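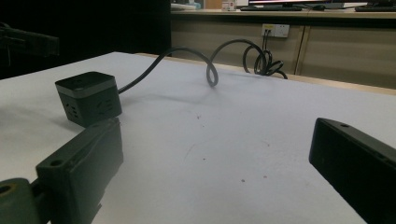 Hosus 3799 Desktop Power Cube: Five Months of Daily Use

Review by Branwen Voyle
December 23, 2024

I bought the Hosus 3799 to solve a dull problem. I do bookkeeping from a back bedroom in an old house, and the room has one wall outlet that is easy to get to. The other one is behind a filing cabinet that weighs more than I do. For years I ran a flat power strip along the baseboard and crawled under the table whenever something needed to be plugged in. Then my knee started to object, and I went looking for something that could sit on top of the table.

There are a lot of these small cubes for sale now, and most of them look alike. They're sold for hotel rooms, dorm rooms, kitchen counters and offices. I chose the Hosus because it came in black, had a long cord, and could be shut off with a button on the top. I paid the regular price at a hardware store in Ondale. Nobody sent it to me for review.

What you get

The box holds the cube, with the cord permanently attached, and a folded sheet of instructions. There are outlets on the sides of the cube and two USB ports for charging. The button on top turns everything off at once, including the USB ports. I would have liked one outlet that stayed live for the modem, but that's a different product and costs more.

The cord is the best part. It reaches from my wall outlet, along the back of the table and up to the spot where I work, with slack left over. It came out of the box tightly folded and kept its kinks for about a week. I laid it flat behind the table with a couple of books on it, and that took care of most of them. The plug is the flat kind, with the cord coming out sideways, so it fits behind furniture. Mine covers half of the second receptacle on the wall plate. A small plug still fits there, but a charger brick doesn't.

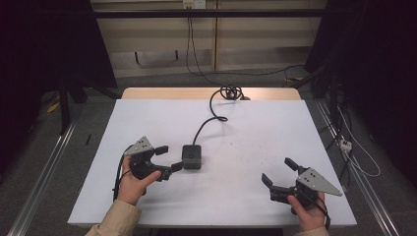 The button is on top of the box, within easy reach.

In use

Having outlets on different sides of a cube works better than I expected for bulky plugs. On my old strip, the label printer adapter covered its neighbor, so I always lost a space. Here each one faces its own way. The drawback is that cords leave the cube in every direction, and the table looks messier than it did when everything was hidden on the floor. I've gotten used to it. My sister-in-law, Fiona Kinnear, hasn't, and mentions it every time she comes over.

Weight is the other drawback. The cube is light, and stiff cords push it around. With just a lamp and a phone cable plugged in, it stays where I put it. When I add the laptop charger, which has a thick cord, the cube turns slowly on the tabletop until it faces the window. The feet are small and don't grip a smooth surface very well. I tried it on a cork trivet, and that stopped the turning. A strip of removable mounting tape would probably work too, but I move mine too often to bother with it.

Pulling a plug out takes two hands. The outlets are tight, which I prefer to loose ones, but you have to hold the cube down with one hand while you pull with the other. If you have weak hands, try one in a store first. Fiona has arthritis in both thumbs and couldn't get the printer plug out of mine without help.

The button has a firm click, and you can tell by feel whether it's up or down. It takes a deliberate push. I've set a ledger on top of the cube more than once without turning anything off. I did turn it off with my elbow in August while reaching for the stapler, and lost most of an invoice. My computer is a desktop with no battery, so that was my fault as much as the cube's. The computer is now plugged into the old strip on the floor, and only things that can lose power without harm go on the cube. I'd suggest the same to anyone with a desktop machine.

Charging speed

The USB ports are fine for overnight charging and slow for anything else. My phone takes noticeably longer on the cube than it does on the charger it came with. My tablet will charge only if I leave the screen off. If both ports are in use, both devices slow down. I use them for the phone, a bike light and a pair of earbuds, and for those I have no complaint. If you need fast charging, plan on using one of the regular outlets for a proper charger.

Heat and noise

I checked the cube with my hand a lot in the first month. With a lamp, a printer and the laptop charger running, it gets slightly warm near the USB ports and stays cool everywhere else. There is no hum. I haven't plugged in a space heater and won't. The instructions say not to, and they also say not to plug the cube into another strip. Mine goes straight into the wall.

The instructions are short and the type is very small. They cover the load limit, cleaning (unplug it, dry cloth only) and not much more. The load limit is also printed on the bottom of the cube, where you'll see it once and never again. I wrote mine on a piece of masking tape and stuck it to the inside of the desk drawer.

Compared with the Cladedmont

Before the Hosus I borrowed a Cladedmont cube from a neighbor for two weeks. It's heavier and doesn't slide, and its feet are soft rubber that holds well on a slick surface. It also has a shorter cord that wouldn't reach from my outlet without being stretched across the doorway, and a switch on the side that I kept covering with a plug. If your outlet is right beside your desk, I'd look at the Cladedmont first. For my room the cord length settled it.

I also considered having power built into the desk. Aitken makes a nice-looking desk with outlets set into a flip-up panel at the back. It was $356 when I checked, and the panel only opens all the way if the desk is pulled out from the wall. I already own a table that I like, so I kept it. Somebody furnishing an empty office might decide differently.

Customer service

I wrote to Hosus once, in the second month, to ask whether the feet could be replaced with larger ones. I got a reply in five days. The answer was no, but it was polite and came from someone who had read the question. I haven't had to use the warranty. To register, you need the number from the underside of the cube, and it's easier to copy that down before you plug everything in.

Wear

After five months the finish has a few light scuffs along the edges. Black shows dust, and I wipe the top down when I do the rest of the table. The outlets are as tight as they were on the first day. The cord is sound where it enters the cube, and that's the place where my last two strips failed. I'll keep an eye on it.

Would I buy it again?

Yes, for this room. I have since bought a second one for the sewing table, where the machine and the iron used to share an extension cord. The iron now has the wall outlet to itself and the cube runs the machine, the lamp and the radio. I put a trivet under that one from the start.

Good: long cord, flat plug, outlets spaced well for bulky adapters, button that's easy to find
Not so good: slides on smooth tables, slow USB charging, tight outlets, no always-on outlet

Rating: 4 out of 5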